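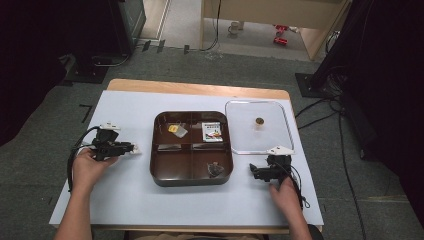
Figure 4. The two hand-held grippers in use at the covered table, with the divided tray between them and the clear tray to its right.

4. Building and Using the Grippers in a Shared Workshop

4.1 Setting and constraints

The grippers were built at the Lunen shared workshop, where bench space is booked by the evening and tools are returned to the wall at closing. This shaped the design more than any target for speed or strength. Each part had to be made with tools that members may use after the basic safety course, and each unfinished assembly had to fit in one storage bin. The work took 15 evenings, including the evenings lost to a faulty power supply and to a public event in the main hall.

The starting point was the Hustard plan set, which describes a single hand-held gripper for a right-handed user. We kept its general layout and changed the grip angle, the cable exit, and the finger mounts. A second unit was then made to the same drawings, so that one person could work with both hands. Both units are wired. A battery version was considered early on and set aside, as the added weight sat too far forward of the wrist and tired the forearm during longer sessions.

Cable routing needed more care than expected. In the Hustard plan the cable leaves the body at the rear and rests against the user's sleeve. With two units in use, the cables crossed behind the user and pulled unevenly. In our version each cable drops away on its own side of the table, as in Figure 4, and there is enough slack to reach the far edge of the work surface.

4.2 Fingers and mounts

The fingers are plain blocks held to the body by screws from the top face. We chose this shape for ease of repair. A block can be taken off with one driver and replaced during a session, and the spare can be made overnight. The first mounts held the block with a single screw, which allowed a small amount of twist when the user pressed down on one corner. The later mounts use two screws set well apart, and the twist was no longer large enough to measure with the workshop gauge.

In all, 8 versions of the finger were made. The early versions had a tapered tip, copied from the Bastos kitchen tongs that several members use at home. The taper was good for small objects lying alone and poor for anything with a flat side, where the contact area was too small to stop the object from turning. Version five returned to a full-width face. Versions six through eight differ only in the depth of the screw seats and in the slope of the top face, which was changed to keep the upper edge of the finger out of the wrist camera's view of the contact area.

4.3 Flat clear objects

The object set was put together from things that members brought in: small packets, small boxes, and trays. Most of these raised no special problem. A divided tray with dark compartments is easy to see from any angle and has walls that guide the fingers. Small boxes are rigid and can be held across any pair of faces.

Clear trays were a different matter. A clear tray lying on a pale surface offers little to the camera except its rim and whatever light the rim reflects. It also offers little to the fingers. The rim is low, and a block finger that comes down a few millimeters too far out will press on the table, while one that comes down too far in will press on the flat interior. Users working from direct sight adjusted for this without comment. Users working from the camera view alone were much slower, and they tended to approach along the longest straight part of the rim and avoid the corners.
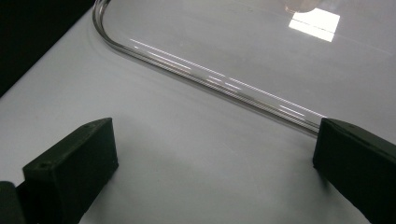

One member who used both units wrote in the workshop log that the clear tray should be dropped from the object set, on the grounds that a home builder would simply place a strip of tape along the rim and move on. The same entry argued that time spent on the tray would be better spent on the handle, which "still feels like holding a drill by the wrong end."

We accept the second point and return to it in Section 4.5. On the first, we kept the tray in the set. Tape was tried, and it does make the rim easier to find. It also changes the friction at the point of contact, so that results for the taped tray cannot be compared with those for the other objects. A home user is also unlikely to tape every clear container in a kitchen or on a workbench, and clear containers are common in both.

Lighting had a large effect. The workshop has fixed ceiling lights, and their reflections on a clear surface move when the camera moves. Along the rim these reflections are helpful, as they mark its direction. On the flat interior they are not, and a bright patch there was taken more than once for an edge or for a separate object. We tested a cloth screen hung from the Dellov light rail. The screen softened the bright patch and weakened the rim reflections as well, and users were divided on whether this was an improvement. The screen was not used in the sessions reported here.

4.4 Procedure

Each session began with the table covered and the objects set out by a second member. The user picked up both units, opened and closed each one fully, and then worked through the task card. The card gave the object and its end position and left the choice of hand to the user. For the clear tray the card asked only that the tray be gripped at the rim, moved a short distance, and released flat.

A total of 9 members took part, all with some experience in the workshop and none with earlier use of the grippers. Each carried out 15 trials with the clear tray, split over two visits when the bench booking required it. The user was free to stop at any point during a trial. A stopped trial was recorded as such and was not repeated.

The opening width of the gripper was left to the user. Most opened the fingers fully before lowering them toward the rim, even where a narrower opening would have been enough,

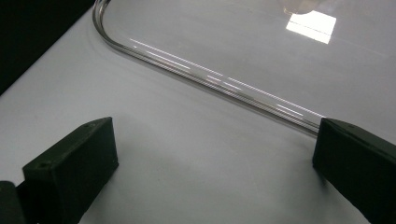 and then closed them slowly once one finger was near the rim. This habit costs time on small objects. On flat objects it appears to be useful, as a wide opening leaves the stretch of table between the fingers in clear view of the camera, and the user can judge height from the shadows of the fingers. We did not instruct users either way – the task card was silent on the matter – and we have left the full opening as the rest position in the current build.

4.5 Changes made during the work

Three changes were made after the first visits. The handle was turned so that the wrist stays closer to straight when the gripper points down at the table. The trigger spring was replaced with a weaker one from the Hustard parts list, which reduced complaints about the index finger but made it slightly harder to hold a light object without squeezing it. Finally, the cable clamp was moved forward and given a rubber sleeve, after the first clamp wore a groove in the outer jacket.

The drawings for the body, the mounts, and finger version eight are kept in the Lunen project folder, together with the task cards. The folder was last updated on 12 January 2018. A left-handed trigger has been drawn but not yet made, and the bench is booked for that work in March.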